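Small arm at home: sorting two cubes by colour, trouble picking out of the tray
Posted in Home and Shared Workshop Builds, 11 September 2023

Tandcombe
I have been building a small desktop arm at home since March and have it on a table with a metal tray and two shallow round dishes. The job is to take a blue cube and a red cube out of the tray and put each in the dish with the matching rim. I teach it by hand, play the moves back and correct what goes wrong. In the middle of the tray it does well enough. Near the walls it is poor. The gripper has one long finger and one short one, and the long one tends to arrive on top of the cube instead of beside it. 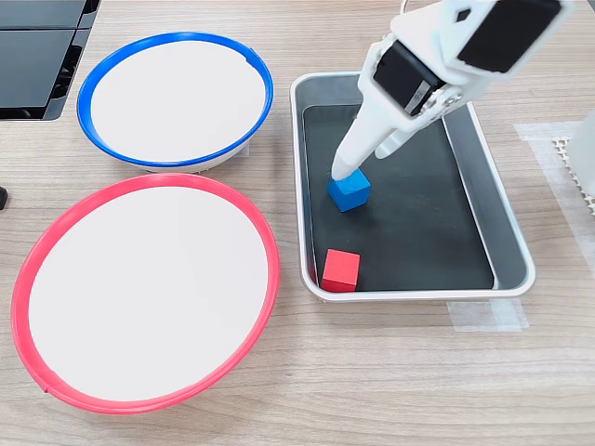 I have checked the screws on the wrist and set the zero position again, twice. The servo doesn't get hot and there's no play in it that I can feel. If I move the arm by hand I can pick up either cube wherever it is, so the reach is there. On playback I get 7 good picks in a row and then 2 bad ones, nearly always on a cube close to the side.

What I'm after at the end of a run is each cube in its own dish and the tray empty, without me having to nudge anything.
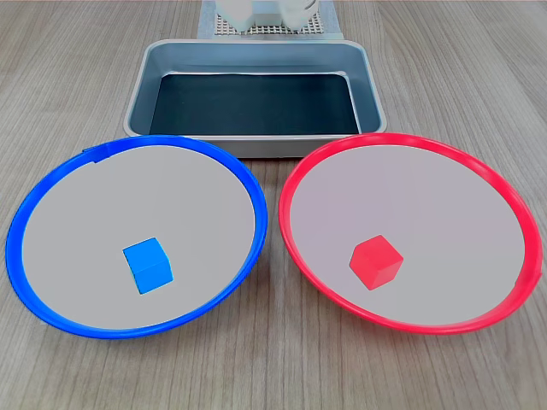

Cilberg
Sounds like your approach height. I had the same on mine. If the finger comes down at a slant, a few millimetres of error in height turns into a few millimetres sideways, and you land on the cube. Put in a waypoint straight above the cube, stop there for a moment, then go down slowly with the gripper wide open. Also check the arm is bolted to something. Mine was only clamped and it crept across the bench over an evening, so all my saved positions were out and I spent ages blaming the software.

Kidance
get a better servo

Pattinasarany
I don't think a new servo will help if it picks properly when you guide it by hand.

Look at where your starting positions are. Most people teach with the cubes in the open because it is easier, and then the arm has never been shown what to do near a wall.
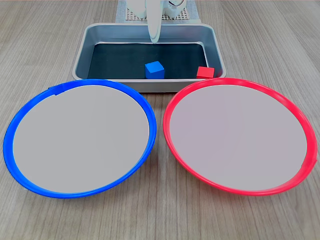

I would teach the awkward places first and do more of them than the easy ones. Sloping sides make it worse, as the finger can touch the slope before it is low enough to grip. A start with the blue cube out towards the middle and the red one up against the front wall is a good one to repeat, because you get an easy pick and a hard pick in the same run. For the hard one, turn the wrist so the fingers close along the wall and not across it. If there is no room even then, teach it to drag the cube inwards with the long finger and pick it up as a second move. Keep the tray and the dishes in the same place while you do this. Marking the corners of the tray on the table in pencil is enough.

Tandcombe
Thanks. The arm is fixed down, so I'll add the stop above the cube tonight and then teach a new set along the walls. I hadn't thought of dragging it.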